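Hand-held grippers for kitchen tasks: build report
Group project, second term. Built in the shared workshop at Obura, tested there too.

1. What we set out to do

Build a pair of hand-held grippers that a person can use like tongs, one per hand, so we can record two-handed jobs and later try them on the arm (the Ument arm, which belongs to the workshop, not us). Project name is Flunia. The name came before the design did.

Goals from the proposal:
- both grippers under $195 in parts
- light enough to hold for a 30 minute session
- able to handle ordinary kitchen plastic, including clip-lid containers

The third one took most of our time.

2. Build

Fingers and linkage arms are printed, black filament for most of it. Brass inserts at the pivots. First version had bare plastic holes and they went oval after a couple of evenings, so we re-did the lot. Pressing the inserts in square is harder than it looks. Use a drill press with a flat bit as a guide, not a soldering iron held by eye. We ruined four arms learning that.

Trigger is a simple pull handle, spring return. Grip was too fat on version one, sanded back then reprinted thinner.

Fingertip pads are cut from rubber sheet and glued on. Zellano sheet, the cheap one from the discount bin. Grippy but the cut edges don't hold up (see section 5).

Weight of one finished gripper is 1100 grams with everything bolted on. More than we wanted. Thirty minutes is doable but your wrist knows it.

3. Task choice

We started with cups, sponges and a wooden spoon. All fine. Moved on to food storage containers because they are wide, smooth and a bit flexible, so they show up every weakness in the fingers. Squeeze too hard and the wall bows in, too soft and the thing rotates out of your grasp. The big clear one with the clip lid ended up as our standard test object. We kept it loaded for the tests, an empty one is too easy.

Gripping across the lid and side wall worked out better then gripping two side walls, at least for tipping it over toward the other hand. The second gripper then comes in from the left to take hold of the lid side.

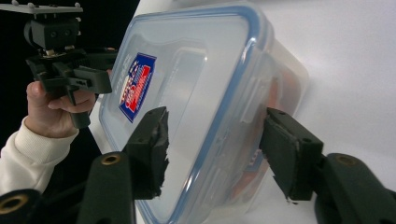

4. Test sessions

Logged 148 attempts over August, all in the evening after the laser cutter people had gone home (less noise, more bench). One attempt = pick up, tilt, hand over or steady with the second gripper, put down upright.

What went wrong, in order of how often:
- container twisting between the fingers when the lid is tilted. By far the most common
- one pad landing on a clip tab instead of flat plastic, then slipping off it
- left and right operator hands bumping. Gets better with practice
- trigger sticking. Only on the second gripper, fixed with a file

We dropped the container plenty of times. Lid stayed on for all but two of them, one of which meant mopping.

Twisting was improved by moving the pads lower on the fingers and keeping the grasp near the middle of the lid. Didn't cure it. A wider pad probably would but then you can't get between the clips, so its a trade-off and we left it.

5. Pad wear

Should of been tested earlier. The pads were cut with scissors and the edges fray, then the fray catches and the strip peels back. They still hold on flat surfaces in this state. On the lid they are fine as long as the middle of the pad makes contact, less good on the side wall where only part of it touches.

We didn't swap pads half way through because then the attempts before and after can't be compared.
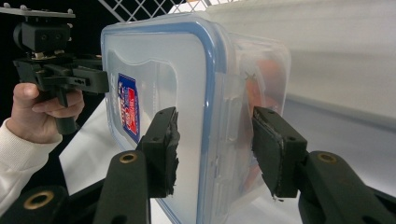 The Obura workshop members read a draft of this report and one of them wrote back: have you tried moulding the pads in one piece with a rounded edge? Scissors-cut sheet always goes at the corners, and glue won't save it. Pour silicone straight over a roughed-up fingertip and there's no edge left to peel.

Good point, we hadn't tried it. A moulded pad would also let us curve the face a little for side walls. Going on the list.

6. Left to do

- moulded pads, two hardnesses
- lighter top plate on both grippers, thinner stock or cut-outs
- try the same task on the Ument arm once the mounting bracket is reprinted (hole spacing was wrong, our fault)
- write up the insert jig properly so the next group doesn't have to guess

Parts list and print files are on the workshop drive in the Flunia folder. Ignore the ones marked "old", the pivot holes in those are the wrong diameter.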